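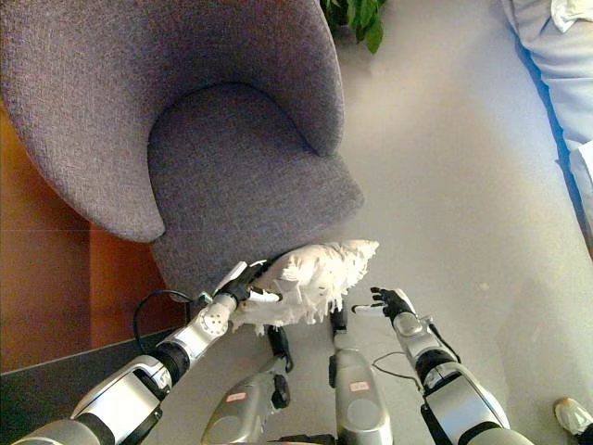

Broltley > Clubs > Robotics Club > About us

Search this site Enter keyword Go

About the Club

The Filitz Robotics Club is a student club of the Munden school. We started in November with 3 students and one shelf of parts. Today we have our own corner, and every member can work with the humanoid robot after a short safety lesson.

Our main project has the name Llanos. In this project the robot learns household work: how to hold a pillow, how to bring two hands to a soft object, how to work close to an armchair. Soft things are difficult for a robot – they change their shape in the fingers, and the program must accept this. 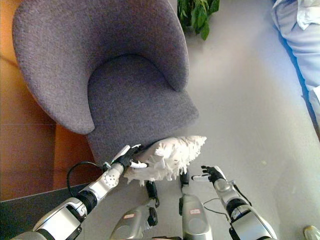 We repeat each task many times and keep notes of every try, also the bad ones. Our goal for this project is 1000 recorded tries, and until now we have 685. Members work in teams of 2, and the teams change places each month, so that all of us learn both the arms and the software.

New members are welcome in every class. You do not need to know programming before – we will teach you. Please write to the club through the school office.

Page updated 30 Jun 2018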